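**Chapter 5. Walls, and what goes on them**

*Draft for the March reprint. Section numbers still to be checked against the contents page.*

Most people starting out in decorating want to get to the paint. Fair enough. But a painted wall is mostly what's under the paint, and a good half of the call-backs in this trade come from something that was there before the tin was opened. So this chapter starts with the wall itself. Colour comes in Chapter 8.

By the end you should be able to:

- tell bare plaster from sealed plaster by touch and by water
- mix and use a mist coat
- fill, sand and prime small damage
- judge a wall by raking light
- write up a wall before you quote for it

Bring a torch to the practical. A proper one, phone light is too wide.

## 5.1 Know your wall

Three kinds you'll meet in ordinary houses. Skimmed plaster over board. Solid plaster over brick or block. Old lime plaster, usually in anything built before the first war, sometimes patched with modern gypsum so you get two walls in one. Last kind is the awkward one. Lime needs to let moisture through and a vinyl paint won't let it.

Knock on it. Board sounds hollow between the studs and dull on them. Solid wall sounds dull everywhere. If it sounds hollow in one patch only, on a solid wall, the plaster has come away from the brick (we say it has "blown") and no amount of paint is going to hold it on. Mark it in pencil. Tell the customer before you start, not after.

Then the water test. Wet finger or a damp sponge, press, wait. Bare plaster goes dark straight away and drinks the water. Sealed or painted plaster lets it sit there or run. Do it in more than one place, high and low. In the terrace at Imbridge we use for the case studies, the back bedroom was bare plaster up to shoulder height and old emulsion above, under one coat of dust, and it all looked the same colour from the door.

## 5.2 Light

A wall that looks flat at midday can look like a ploughed field at teatime. Light coming straight at a surface hides the bumps. Light coming along it shows every one. This is called raking light and it's the best free tool you have.

Hold the torch close to the wall, beam pointing along it. Switch the room light off if you can. Walk the beam slowly from one end to the other. Ring anything you find with a soft pencil, never a pen. Ink bleeds up through emulsion and keeps on bleeding. 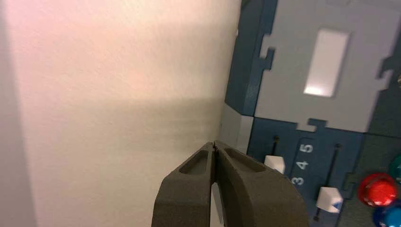 Remember too that white is never just white. Same tin, same wall, and it'll look warm near a lamp and grey in the corner away from the window. Customers ring up about this. They think you've used two different paints. Show them a sample board, move it round the room, let them see it change. Takes a couple of minutes and saves a repaint.

Finish matters here as well. Matt scatters light and forgives a lot. Silk and satin bounce it back, so every ridge and roller line gets its own little highlight. If the wall is poor and the customer wants silk, line it or talk them out of it.

## 5.3 The mist coat

New plaster is thirsty. Put full-strength emulsion on it and the water gets pulled out before the paint can grip. You get a skin. The skin peels, often in big satisfying sheets, often the week the furniture goes back.

A mist coat is cheap matt emulsion thinned with clean water. No vinyl in it. Read the tin for how much water, makes differ. Stir, leave, stir again. It should run off the stick like milk.

1. Check the plaster is dry. Even pale colour all over, no dark patches.
2. Brush off dust and nibs. Don't sand hard, you'll polish it.
3. Sheet the floor. Properly. Thin paint goes evrywhere.
4. Roll top to bottom, catching drips as you go.
5. Leave overnight, then look again under the torch.

It will look dreadful. Patchy, streaky, see-through. Leave it alone, it's doing its job.

## 5.4 Case study: Chisholm Road

A hallway, two landings and a stairwell. The firm, Bastier, had quoted 742 pounds for two coats of emulsion on "sound walls". Nobody had done a water test. The first coat went on well and began to lift on the lower landing, where a leak had been plastered over and never sealed. Stripping back, drying, mist coating and starting again took the job past 1,000, and the firm paid the difference.

Go back over 5.1 and 5.2 and write down each point where the fault could of been caught. Keep your list. We'll want it again in the chapter on quoting, along with the Flallura shop refit.

## Words to learn

**Blown** – plaster that has come loose from what's behind it.

**Key** – roughness that gives paint something to hold.

**Nib** – small hard bit standing proud of the surface.

**Skim** – thin top coat of finish plaster.

## Before the practical

Test one wall at home, wet finger and torch. Note the kind of wall, the sound, what the water did, and any marks you ringed. Rub the pencil out afterwards. Section 5.5, on fillers, assumes you've done this.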